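# The phone that wouldn't stay lost

My phone spent a night on the number 18 bus. I know this because I watched it go, a little blue dot sliding round the ring road and up to the depot, while I sat at my kitchen table with my old laptop and a cup of tea I'd forgotten to drink.

I'd always been smug about phones. I don't crack screens, I don't drop them in baths, and I'd never once left one anywhere. Then I stood up too quickly at my stop with two bags of shopping and a coat over my arm, and off it went without me. All my photos, my bank, my train tickets for July, the notes for this very magazine. It's a horrible feeling, a bit like realising you've left the front door open, except the front door is moving at thirty miles an hour.

What saved me was a thing I'd set up months before and never looked at again. My friend Safta Roman manages the phones for a delivery firm called Godoy (156 handsets, all of them in the pockets of people who climb in and out of vans all day) and she'd badgered me into putting a remote lock app on mine. Hers is called Moltulden. There's a cheaper one called Fito, which I've since tried as well, and I'll come to that.

So I logged in, hands shaking a bit, and there were four big buttons. Find, Ring, Lock, Wipe. I pressed Find and got my dot. I nearly pressed Wipe, in a panic, and rang Safta on the landline first. Thank goodness I did!

"Lock it," she said. "Don't wipe it. If you wipe it you may not be able to see where it is."

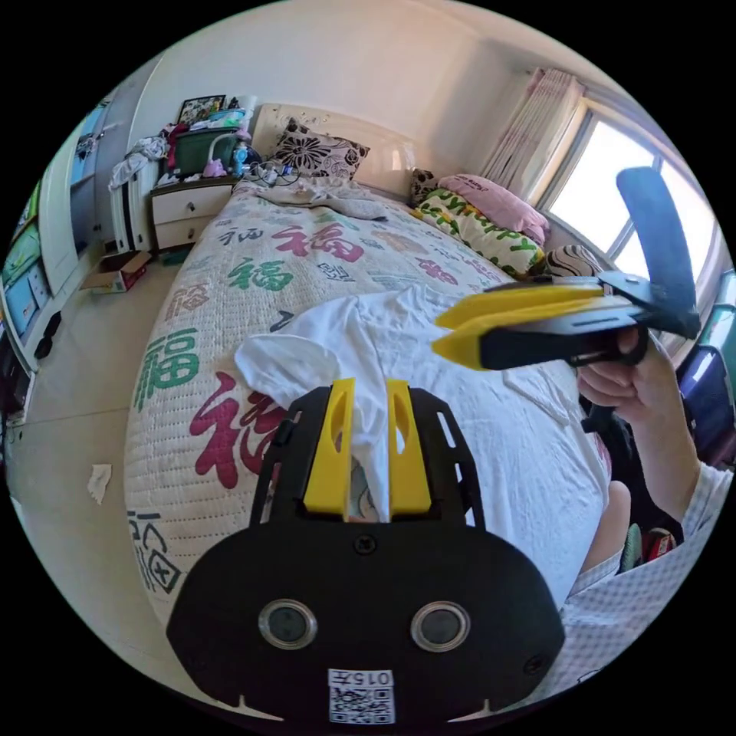

Locking took 8 seconds. I typed a message to go on the screen, with the landline number and a please, and then I had nothing to do but watch the dot. It got to the depot, it stopped, and a very nice man from the night cleaning shift rang me at twenty past eleven to say he'd found it wedged down the side of a seat. I picked it up in the morning. I took him a cake — a shop one, but a good one.

That whole business made me properly curious about how other people manage, so I went to spend a morning with Safta at Godoy. I'd expected a room full of screens. She has one desk, one monitor and a drawer of chargers.

What she does most, she told me, is ring phones. Drivers leave them on the dashboard under a clipboard, or on top of somebody's bin while they hunt for a signature. The ring goes off at full volume even if the handset is on silent, and nine times out of ten a sheepish voice answers it. Locking comes next, perhaps once a week. Wiping she hates, and she makes herself wait for a second opinion before she does it.

"I did one in my first month," she said. "It was in his other trousers."

She also showed me the thing I'd never thought about, which is battery. A remote lock can't do a lot for a phone that has gone flat. The better apps send one last position when the charge gets low, and you have to turn that on yourself in the settings. I hadn't. My phone had been down to 18 per cent on the bus, so I'd been luckier than I knew.

Paula Iordache sees the other side of it. She runs a repair counter called Sarnell, two doors down from the chemist, and people come to her with phones they've found as well as phones they've broken. She likes a lock message enormously. With no message, she says, a found phone is a puzzle. It sits in her tray, buzzing now and then, and she can't get in and wouldn't want to. With a message she makes one call and somebody turns up before closing, usually out of breath.

She had opinions on the wording, too. Keep it short. Put a number that isn't the number of the phone that's lost (you'd be amazed, she said, and I kept very quiet as I'd typed exactly that the first time). Leave your address off. And don't offer a huge reward, which makes perfectly decent people suspicious that the whole thing is a trick.

I asked whether all this tracking bothered her. It does, a bit. An app that can find your phone can find you, and she's had customers who came in wanting to know who else could see theirs. She sits down with them and goes through the list of accounts, one at a time, and takes off any that shouldn't be there. At Godoy the drivers can switch the location off once their shift is over, and Safta had to argue with her own boss to get that. I think she was right to.

Then I went home and tried the lot properly. I gave my phone to my sister, told her to hide it anywhere within walking distance, and set about getting it back with Moltulden and then with Fito.

Moltulden was the quicker of the two and the map was clearer. Fito found the right street and then sulked, showing me next door's garden for a good while before it made up its mind. But Fito's ring is much the louder. I heard it from the pavement! It was in her airing cupboard, inside a wellington boot.
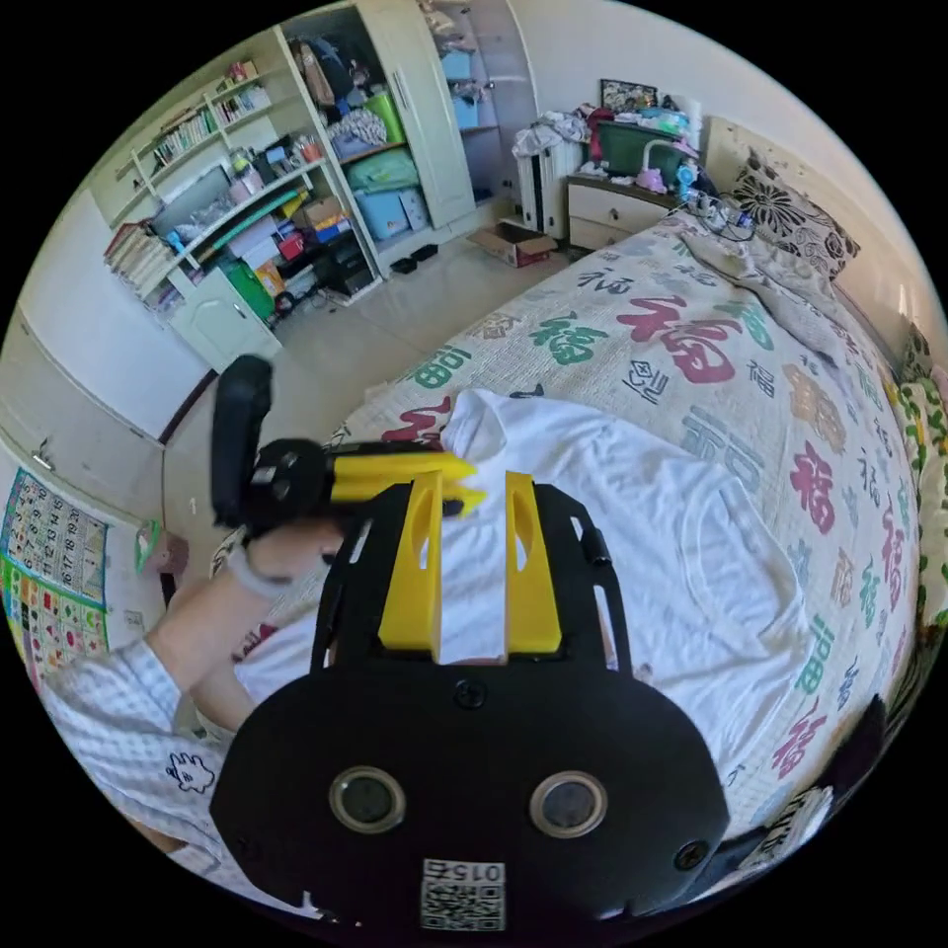 ## Setting yours up

Give it a quarter of an hour with a cup of tea, before you need it.

- **Pick one app and stick with it.** Two of them running together flattened my battery by teatime.
- **Turn on the last position setting.** It's usually tucked under Battery or Power.
- **Write your lock message now.** You won't be at your best when the time comes.
- **Learn the password, or write it down at home.** Mine was saved very safely on the phone.
- **Check who else is on the account.** Old partners, old employers, your son's old tablet.
- **Have a practice.** Lock it, ring it, unlock it again. Leave Wipe alone.

Keep your backups going too. Mine hadn't run for 180 days, and if I had pressed that fourth button I'd have lost the whole winter, including every picture of my niece's wedding.

Moltulden is staying on my phone. Fito has gone on my mother's, mostly for the noise, and she's already used it twice to find her handbag.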